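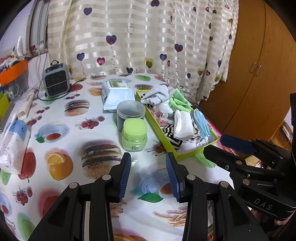

Sorting Small Household Items on a Shared Table
Student project report, Home and Living Studies
November 8, 2020

1. Background

Our group looked at how small things pile up in a rented flat and whether a tray helps. The flat is on the third floor of Grerkodov House and has one table, which is used for meals, homework and anything carried in from the hall. The budget for the project was 3,000 and we spent 996 of it, mostly on trays and a second-hand shelf from Kombo.

2. The starting point

Toiletries and cloths were the two groups that moved about most. The toiletries on the table include a small light green jar with a green lid, a larger grey jar with a frosted top and a pack of wipes with a flip lid. A light blue sealed packet leans against the wipes. The cloths are in a long shallow tray with lime-green sides. They are mixed: a light grey one on top at the far end, white ones, a bright green one with a darker green print, and a black-and-white striped fabric nearer the front. A light blue face mask is in there with them, and there are small clear packets with pink and orange markings.

The tablecloth is glossy white with hamburgers and cherries printed on it. We mention it because it affected the work. Small packets were hard to pick out against the pattern, and in June we lost a sewing kit on it for most of an afternoon.

3. Method

We kept a diary for 9 weeks. Each time something was put on the table and left there overnight, it was written down with the place it should have gone. We stopped at 100 entries. Entries were typed into Flinance, which is meant for household bills but lets you add your own headings.

4. Findings

Jars and bottles were easy. They stand up, they can be seen, and people put them back on the bathroom shelf when asked. More of the entries were for fabric than for anything else. Folded cloths stayed folded for a day or two, then somebody pulled one from the bottom and the rest went in on top of it.

Masks were a problem of their own. They had no fixed place at the start and ended up in the tray, in coat pockets or on the door handle. A hook by the front door worked better than any box we tried.

5. Changes made

Cleaning cloths and sewing fabric now have separate trays. Packets go in a lidded tub from Sondinis. The wipes stay on the table by agreement, as everyone uses them before eating.

6. Limits

One flat is a small sample. The diary also depended on people remembering to fill it in, and weeks 4 and 5 are thin.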